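The year I let the allotment win

I took on plot 13 in the spring, having read two books about vegetables and believed both of them. The plot had been empty for a while, if you don't count the brambles, and the man from the site office handed me the gate key with the look of someone passing on a dog that bites.

My neighbour on the path side is Valtteri Hakala, who has been there long enough to own a bench. He watched me dig for an hour on my first morning and then asked what I was planning to put in. Everything, I said. He went off to water his leeks.
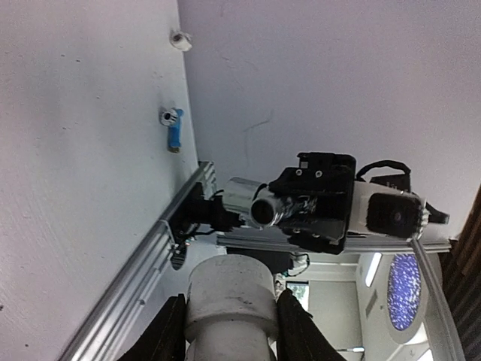
By June I had spent more than I care to add up. There was the compost, the netting, the second lot of netting after the pigeons had studied the first, and a shed in flat pieces that I put together with the door opening inwards, straight onto the spade. I ordered 500 onion sets when I meant to order 50. If you have had supper at my house since, you will know where they went.

Then there was the water. The site has one tap, at the far end, and I had worked out a grand plan with a water butt, a length of hose and gravity. Gravity wanted the butt higher than I could lift it. I settled for two watering cans and arms that hang slightly lower than they used to.
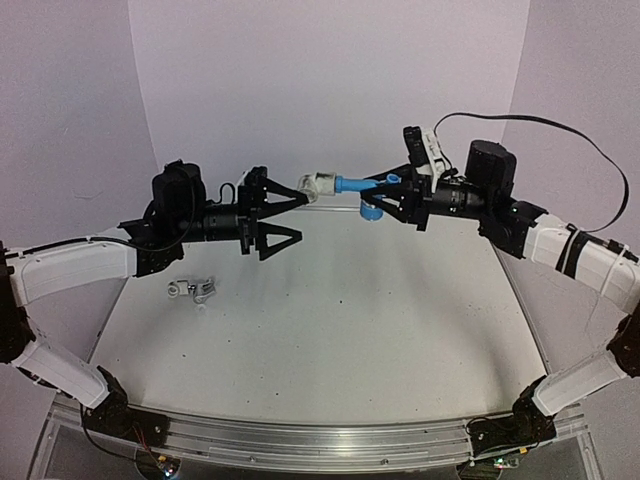 What came up, and what didn't

Beans: far too many, all on the same Thursday, while I was away.

Carrots: shaped like things you would see in a dentist's leaflet. They tasted fine once I stopped looking at them.

Courgettes: I had been warned. Ville Vuorinen at work accepted the first four politely, took the next two with less eye contact and now uses the other stairs.

Sweetcorn: eaten by something with small hands. I have no proof, only husks laid out on the path in what I can't help feeling was a pointed way.

Onions: see above, and keep seeing above until roughly next Easter.

The pumpkin deserves a paragraph of its own. There was one, and I talked to it. I turned it towards the sun, put a tile under it to keep off the slugs and told people at parties how it was doing. In September I brought it home on the bus on my lap, like a christening. It made two bowls of soup — thin ones.
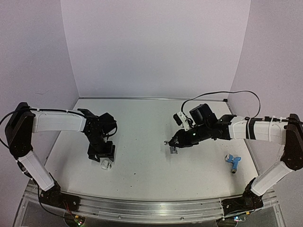

Two arms, one white surface.

The renewal letter has come and I've signed it. Valtteri says the second year is easier, though he said it to the leeks. I have drawn up a sensible plan with four crops on it, and have only added to it twice. The onions are not on the list. There are still three strings of them in the hall, and one has started to sprout.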